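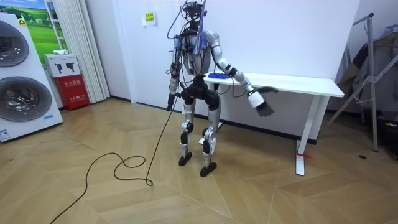
Humanoid at the table, laundry corner, Saturday. Blue cloth on the tabletop, left hand at the front edge.

Notebook, student project, cloth handling
Saturday, start 9:40
Present: me, Kourosh Asadi. Bartosz Pietrzak on the phone for the network part.

Goal for the day: enough clean teleoperated episodes of the cloth task to retrain before the June demo. Task as written in the Kusis rules: cloth starts crumpled on the table, robot picks it up, lays it down again inside the marked area, hand clears the table. No folding this year.

Setup
Robot standing, feet flat, knees slightly bent. Standing height checked against the table before the first run. Hand clears the front edge but not by a lot, so whoever drives should come in from above and not slide in from the front. Kourosh clipped the edge twice while warming up. No damage, both discarded.

Teletport session came up on the second try. First try dropped after the handshake. Bartosz had me restart the bridge before the client, which fixed it. The startup sheet has the order backwards. Corrected in pencil, still needs to be changed in the file.

Cable: keep the slack on the robot's right side. Walk around it, don't step over it. If the loops tighten up, stop the run and re-lay them before anything else.

Runs, morning
Recorded 60 episodes, kept 50. Of the ten thrown out:
- four, operator let go too early and the cloth stayed on the fingers
- three, wrist limit reached on the approach
- two, head camera stream froze, joint log kept going
- one, I talked to Kourosh during the run and he stopped moving

The wrist limit ones all had the cloth close to the right side of the table as the head camera sees it. The approach from there needs more roll than the mapping gives. Kourosh can get around it by turning the forearm early, but then the episode looks different from the others and I don't know that we want that in the set. Kept two of those, tagged "early roll", so they can be filtered out. 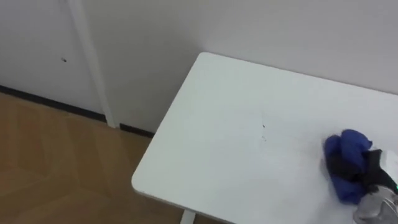

Grip force is the other open point. At the default the fingers close on the cloth and keep pushing into the tabletop, and the motor current climbs until the operator backs off. Lowered the closing limit one step after run 22. Current looked better from then on, and I saw no increase in dropped picks in the log. Runs 1 to 22 are therefore at a different setting from the rest. Noted in the header of each file. Bartosz wants them kept separate. I would train on all of it and compare.

Head camera exposure was locked at the value from last week. The white tabletop comes out bright and the segmentation still finds the blue without trouble. I would not expect that with the white towel the rules allow as an alternate object. Needs its own test before we claim it works.

Lunch, 12:30 to 13:15. Robot in damping mode.

Afternoon
Replayed one kept episode open loop, cloth placed by hand as near the recorded start as I could get it. Picked up on the first attempt, missed on the next three. Expected with no feedback, written down only because Mahmoudi asked for the number at the last meeting.

Then ran the old policy, the one trained before the mapping change. It reaches, stops a little above the cloth and closes on nothing. Same offset every time. I think it is the hand frame, which moved when we changed the mapping, and the old checkpoint knows nothing about that. No point in tuning it. Retired.

Data
Total in the set is now 1,156 episodes counting today's, both mappings together. The old-mapping part has to be converted or dropped. Kourosh has a conversion script that handles the arm but not the fingers.
Copied to the Wosstead drive, checksums match. Local copy stays until Bartosz has pulled his.

To do
- startup order in the Teletport sheet (me)
- finger part of the conversion script (Kourosh)
- roll scaling in the mapping, try one higher value, ten runs (Kourosh drives, I log)
- find out why the head stream freezes. Both times it was late in the session, so check temperature and disk first (Bartosz)
- white towel test, exposure unlocked and locked
- ask Mahmoudi whether the demo table is the same height as ours

Stopped 16:50. Robot on the stand, battery out and on the charger.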